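Skaso Robotics Laboratory, Lalthorpe
Vacancy: Safety and Fault Investigation Technician (Two-Armed Manipulation)
Full time, fixed term of 2 years

Skaso invites applications for the position of Safety and Fault Investigation Technician at its Lalthorpe site. The successful candidate will join the Hustano program, which studies how robots with two arms and multi-fingered hands pick up, pass and set down small objects on a tabletop.

Background to the post

In October the laboratory suspended all two-handed work on the Hustano program after a fault in which one hand failed to release its grip when commanded to open. The operator pressed the emergency stop, and the arm held its position as designed. The hand, however, remained closed under load until power to the wrist was removed by hand at the cabinet. No person was injured. One finger joint was damaged beyond repair.

A review of the logs found 42 earlier events in which a hand had responded late to an open command. Most had cleared within a second or so and had been recorded by operators as ordinary missed grasps. The review concluded that the reporting form did not allow staff to separate a failed task from a faulty machine, and that the stop procedure did not cover the hands adequately. Work has since resumed at reduced speed and under revised rules. The cause of the delay has not been fully established, and the present post has been created to carry that investigation forward.
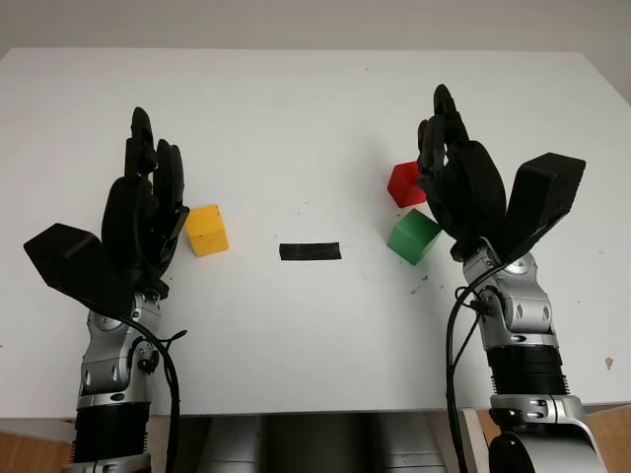
The post holder will report to the Head of Laboratory Safety and will have the authority to halt any session without prior approval. The position is independent of the research group, and its performance will not be assessed against research output.

Main duties

Reproduce the release fault under controlled conditions, using the block handling tasks on which the program is based, and document each trial in full.

Inspect wrist joints, hands and cabling before each session and after any stop. Particular attention is to be given to cable strain, connector seating and finger wear.

Maintain the fault register, which is kept in Saber, the laboratory's internal reporting system. Entries must be completed before the end of the shift in which the event took place.

Revise the emergency stop procedure so that arms and hands are treated together, and test the revised procedure with every operator.

Train new operators in fault recognition. Groups do not exceed 9 people.

Prepare a written summary for the safety board each month, including events that led to no damage.

Requirements

Applicants must have at least 3 years of experience in the maintenance or testing of robots, automated machinery or comparable electromechanical equipment. They must be able to read wiring diagrams and to write clear reports for readers without a technical background. Experience with multi-fingered hands is welcome but is not required. A working knowledge of Python or a similar language is an advantage, as much of the log review is carried out with short scripts.

The work involves long periods of observation and repeated trials of the same task. Shift work is required on occasion, with the earliest shift starting at 7:00 a.m.

Terms

Salary will be set according to the Skaso technical staff scale, with credit given for relevant experience. The post includes paid leave, health coverage and an allowance for safety training and certification. Relocation support may be requested at the time of the offer.

How to apply

Applicants should submit a resume, a cover letter and a one-page account of a fault they have investigated, including what they were unable to explain. Confidential details of former employers should be removed. Applications are to be sent through the careers page of the Skaso website under the heading "Hustano Safety Technician."

Interviews will be held in person at Lalthorpe and will include a practical exercise. Candidates who require adjustments for the interview or the exercise should state this in their cover letter. Skaso is an equal opportunity employer.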